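주방 상부장 문짝 손잡이와 경첩 점검 요령

상부장 문이 처지거나 손잡이가 흔들리는 증상은 대부분 나사 체결부에서 시작된다. 문짝 전체를 교체하기 전에 아래 순서로 점검하면 드라이버 한 자루로 끝나는 경우가 많다. 대상은 일반적인 컵형 숨은 경첩과 양쪽 나사 고정식 바 손잡이다. 유압식 플랩이나 푸시 오픈 방식은 다루지 않는다.

준비물

2번 십자드라이버(손잡이가 짧은 것과 긴 것 각 하나), 줄자, 수평자, 목공용 접착제, 이쑤시개 또는 지름이 맞는 목심, 마스킹 테이프, 연필. 전동드라이버는 분해할 때만 쓴다. 조일 때 쓰면 파티클보드의 나사 구멍이 쉽게 뭉개진다. 토크 조절 클러치가 있는 제품이라도 마지막 한 바퀴는 손으로 돌린다.

1. 증상 구분

문을 열어 둔 상태에서 문짝 아래쪽 모서리를 손가락으로 가볍게 들어 본다. 문짝이 몸통과 따로 움직이면 경첩 쪽 문제다. 문짝은 고정되어 있고 손잡이만 움직이면 손잡이 나사 문제다. 둘 다 아닌데 문 사이 틈이 일정하지 않다면 조정 나사만 만지면 된다.

문이 닫힌 상태에서 위쪽 틈과 아래쪽 틈을 각각 재서 적어 둔다. 조정하다 보면 처음 값을 잊게 되고, 기준이 없으면 이웃한 문까지 차례로 건드리게 된다. 마스킹 테이프를 문짝 안쪽에 붙이고 거기에 바로 적는 방법이 편하다.

2. 손잡이 나사

바 손잡이는 문짝 안쪽에서 M4 나사 두 개로 고정되는 것이 보통이다. 나사 길이는 문짝 두께에 손잡이 기둥 안으로 들어갈 길이를 더해 정한다. 18mm 문짝이라면 나사산이 최소 5mm는 기둥에 물려야 한다. 나사가 길면 기둥 바닥에 먼저 닿아서, 끝까지 조여도 손잡이가 계속 논다. 이때 힘을 더 주면 기둥 안쪽 나사산이 망가진다. 와셔를 하나 끼우거나 짧은 나사로 바꾼다.

반복해서 풀리는 손잡이에는 스프링 와셔보다 약한 강도의 나사 고정제가 낫다. 한 방울이면 충분하고, 고강도 제품은 나중에 분해가 되지 않으므로 쓰지 않는다. 도포 후 굳는 시간은 제품 표시를 따른다.

손잡이를 새로 달 때는 구멍 중심 간격을 반드시 실측한다. 포장에 적힌 전체 길이와 구멍 간격은 다른 값이다. 여러 문짝에 같은 위치로 뚫을 경우 자투리 합판으로 지그를 만든다. 문짝 아래 모서리에서 50mm, 옆 모서리에서 43mm 지점에 아래쪽 구멍을 표시하고, 위쪽 구멍은 손잡이 간격만큼 올려 잡는다. 지그에는 앞면과 좌우를 표시해 둔다. 좌우 문짝에 뒤집어 쓰다가 구멍을 반대로 뚫는 실수가 가장 흔하다.

드릴은 앞면에서 뒷면으로 뚫는다. 뒷면에는 버림목을 대고 클램프로 밀착시킨다. 버림목 없이 뚫으면 시트나 무늬목이 구멍 둘레로 뜯긴다. 비트는 나사 지름보다 0.5mm 큰 것을 쓰면 약간의 오차를 흡수할 수 있다.

3. 경첩 조정

숨은 경첩에는 조정 나사가 두세 개 있다. 컵에 가까운 나사는 문짝의 좌우 위치를, 뒤쪽 나사는 앞뒤 깊이를 조정한다. 상하 위치는 받침판 나사를 풀거나 받침판의 편심 나사를 돌려서 맞춘다. 제조사마다 배열이 다를 수 있으니 반 바퀴만 돌려 보고 문짝이 어느 쪽으로 움직이는지 확인한 뒤 진행한다.

순서는 상하, 좌우, 앞뒤로 한다. 위아래 경첩의 상하 조정은 항상 함께 풀고 함께 조인다. 한쪽만 움직이면 경첩 팔에 비틀림이 남아 몇 달 안에 다시 처진다. 좌우 조정은 위아래를 다르게 해도 된다. 문짝 기울기는 이 차이로 잡는다.

문이 세 짝 이상 이어진 상부장은 가운데 문부터 맞춘다. 끝 문부터 시작하면 오차가 한쪽으로 쌓여 마지막 문이 벽이나 마감재에 닿는다.

4. 뭉개진 나사 구멍

받침판 나사가 헛돌면 구멍을 메우고 다시 잡아야 한다. 나사를 빼고 부스러기를 털어 낸 다음 목공용 접착제를 묻힌 이쑤시개를 구멍이 찰 때까지 밀어 넣는다. 마른 뒤 튀어나온 부분을 칼로 잘라 내고 가는 송곳으로 중심을 낸 후 원래 나사를 조인다. 하중이 큰 문짝은 이쑤시개 대신 8mm 목심을 쓴다. 몸통 측판이 16mm라면 구멍 깊이를 12mm 이내로 제한하고, 비트에 테이프를 감아 깊이를 표시한다.

굵은 나사로 바꾸는 방법은 권하지 않는다. 받침판 구멍에 나사 머리가 완전히 앉지 않아 경첩 팔과 간섭이 생긴다.

5. 문짝과 손잡이 청소

손잡이 기둥과 문짝이 만나는 부분에는 기름때가 고인다. 중성세제를 푼 미지근한 물에 천을 적셔 꼭 짜서 닦고, 마른 천으로 바로 물기를 없앤다. 패널에 홈이나 단이 있는 문짝은 홈 방향을 따라 부드러운 칫솔을 쓴다. 연마제가 든 세제와 멜라민 스펀지는 무광 도장 면에 광택 얼룩을 남긴다. 조리대에서 쓰는 토스터나 주전자 바로 위의 문짝은 열과 수증기를 많이 받으므로 아래쪽 모서리의 시트가 들뜨지 않았는지 함께 본다.

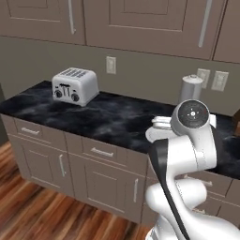

Lieselotte Steinbach: 바 손잡이 구멍을 아래에서 50mm로 잡았더니 문짝 테두리 단에 기둥이 걸쳐서 한쪽이 떴습니다. 평판 문짝이면 몰라도 패널에 단이 있으면 치수보다 기둥 받침이 평평한 면에 온전히 앉는지를 먼저 봐야 합니다. 저는 결국 구멍을 메우고 다시 뚫었습니다.

맞는 지적이다. 위 치수는 평판 문짝을 기준으로 한 값이다. 단이 있는 문짝은 테두리 폭을 재서 기둥 중심을 그 폭의 가운데에 둔다. 테두리 폭이 기둥 지름보다 좁으면 그 손잡이는 달 수 없다고 보면 된다.

6. 잘못 뚫은 구멍 메우기

앞면 구멍은 퍼티를 두 번에 나누어 채운다. 한 번에 채우면 마르면서 가운데가 꺼진다. 첫 번째 층이 완전히 마른 뒤 두 번째 층을 표면보다 약간 높게 올리고, 320번 사포로 평평하게 간다. 시트 마감 문짝은 사포가 주변 시트를 긁으므로 구멍 둘레에 마스킹 테이프를 두 겹 붙이고 작업한다. 색은 보수용 마커로 맞추되 문짝 안쪽에 먼저 칠해 본다. 새 손잡이의 받침판이 넓어 옛 구멍을 덮을 수 있으면 색 보정은 생략해도 된다.

7. 점검 주기

손잡이 나사는 1년에 한 번, 자주 여닫는 문은 6개월에 한 번 조인다. 새로 설치한 상부장은 3월에 달았다면 여름 장마가 지난 뒤 틈을 한 번 더 잰다. 습도에 따라 문짝이 움직이므로 장마철 한가운데서 맞춘 틈은 겨울에 벌어진다. 남은 나사와 와셔는 작은 봉투에 담아 나사 규격과 문짝 두께를 적고 상부장 안쪽 구석에 테이프로 붙여 둔다.

최종 수정: 2018년 6월 15일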